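The Woman Who Reads the Minutes

Sze-wing Choi has read every set of minutes the Raltton town council has produced going back to the year they switched from a typewriter. She did not set out to do this. She wanted to know why her street floods.

"I figured it would take an afternoon," she says. "Somebody would have written down 'the drain is broken' and I'd go home."

The drain, as far as she can tell, first comes up under Other Business, between a dog complaint and a motion to adjourn. It was referred to the engineer. The engineer referred it back. In between, the council spent most of an evening on what color to paint the bandstand.

Her index of all this now runs to 2327 entries, kept in a spreadsheet she describes as "ugly but loyal." Anyone in town can ask for a copy, and almost 200 people have. Most of them want to know about parking.

Choi grew up in Daly and moved to Raltton 16 years ago for a bookkeeping job at Hitov, the lighting supplier on the county road. She still works there. The minutes are for evenings, and she is strict about it. "One meeting a night. If you read two in a row you start seconding things at dinner."

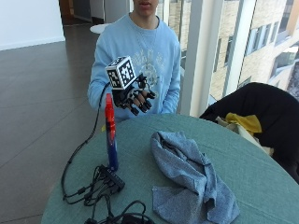
She has opinions on prose style. The clerk who served through the nineties was her favorite, a man who could put a shouting match into four words. "'Discussion followed. Motion failed.' You can hear the chairs scraping." His successor wrote everything down, including coughs, and Choi got through that stretch on crackers.

Does the council mind being read this closely? She thinks about it. "They were nervous for a while. Then one of them asked me what he'd promised Nustemeck Road in his first term, so he could go and promise it again."

She has been asked to run for a seat herself and says no each time, quickly. Her reason is that she would have to sit through the meetings live, at full length, without being able to skip ahead to the vote.

The drain is back on the agenda for July, as item 31. Choi has already told the clerk there is a typo in it. On her street, people still park uphill when the forecast looks bad - she does too - and the bandstand, for the record, is green.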